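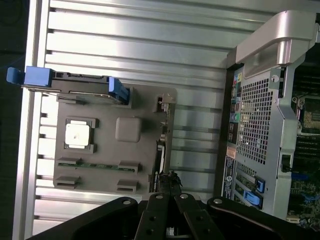 Cell Technician, board assembly cell
Jeltbridge, Wurton site
Permanent, full time, day shift
Posted August 2025

We are looking for a technician to look after one robot cell at our Wurton site. The cell is used to practise and prove assembly and strip-down work on desktop computers and server parts: memory, processors, drives, expansion cards and the latches and clips that hold them. You would be the person who sets it up in the morning, keeps it running through the shift and puts it right when it stops.

The post is new. Until now the work has been shared between the people who write the programs, and the cell needs someone of its own.

The cell

One arm with a two-finger gripper and a small wrist camera, working over a ribbed aluminium bed. Training boards, computer chassis and loose modules are set out on the bed by hand before each run. The grooves make it easy to line things up by eye but they also collect screws, bits of clip and swarf, and clearing them is part of the job.

The boards carry a processor socket and slot clips. The clips wear. So do the gripper fingers, and the screws near the fingertips need checking more often than the rest of the arm. The camera has to be recalibrated whenever it has been knocked or taken off, and we would rather you did it too often than too seldom.

Job runs are started and logged in Pace, our in-house scheduling software. You will be shown how to use it. The fixtures and spare boards are kept on the Eletti racking beside the cell, and the labels there are in need of attention.

What you will do

Start the cell each morning: check the guard interlocks and emergency stops, home the arm, run the camera check and sign the sheet.

Set out boards, chassis and modules to the layout drawing for the job. Some layouts change between one run and the next.

Inspect the gripper fingers for wear and replace them in pairs. Check finger alignment with the gauge after every change, and record the finger serial numbers.

Tighten, clean and where needed replace fasteners on the gripper arms. Use the torque driver and the values on the card.

Check the cable run from the wrist to the base for rubbing, especially at the bend behind the camera.

Replace broken slot clips, latches and sockets on the training boards, and scrap boards that are past repair.

Find the cause of stoppages. Most are simple: a part out of place, a dirty lens, a latch that was left closed. For the others you will need to read the fault log, test one thing at a time and write down what you found.

Order spares before they run out. We hold 10 pairs of fingers in stock and reorder when there are 4 left.

Carry out the monthly service with the cell locked off. The arm manufacturer's engineer does the yearly service in December and you would work alongside them.

What we need from you

Experience of maintaining machinery, electrical or mechanical. It does not have to be robots. People have come to us from packaging lines, lift maintenance, printing and computer repair, and all of those are useful.

You must be able to isolate and lock off a machine safely and refuse to work on it when that has not been done.

You should be comfortable handling small parts, and know how to take a computer apart and put it back together without damaging the sockets. We use wrist straps and mats for live boards and expect them to be worn.

Clear written notes. The programmers rely on the shift log to decide what to change, and "arm stopped, restarted" does not help them.

A level 3 qualification in engineering maintenance or something similar is preferred. If you have the experience without the certificate, please apply and tell us about it.

Helpful but not required: jogging and teaching a robot arm, basic camera calibration, reading a pneumatic or electrical drawing, 3D printing of fixtures. We will train you in any of these.

Hours, pay and place

37.5 hours a week, 7.30 to 3.30 with a half-hour unpaid lunch. There is no night shift and no call-out. Overtime is occasional, paid at time and a half, and mostly falls in the week of the December service.

The salary is on our local technician scale and depends on experience. The scale is sent out with the application form. Holiday is 25 days plus bank holidays. There is a workplace pension, and we supply safety shoes, work trousers and prescription safety glasses.

The cell is on the ground floor with level access from the car park. The 86 bus stops at the gate. The bed is at standing height, and you would be on your feet for a good part of the day. Most parts are light, but a full chassis needs care when lifting. Tell us if you would need the bench or the hours arranged differently and we will talk it through.

How to apply

Ask for an application form at Wurton reception or through the contact page on the Jeltbridge website, quoting "Cell Technician". Return it with a CV of no more than two pages. We do not need a covering letter, but there is one question on the form: describe a fault you traced on a machine, what you checked first and what the cause was. Half a page is plenty.

Shortlisted applicants will be asked to come in for 60 minutes of practical work followed by a short interview. The practical is a finger change and alignment on a spare gripper at the bench, with the instructions in front of you, and a look through a page of fault log. Tools are provided. You will be shown the cell afterwards and can ask the programmers anything you like.

We reply to every application. Agencies, please do not contact us about this post.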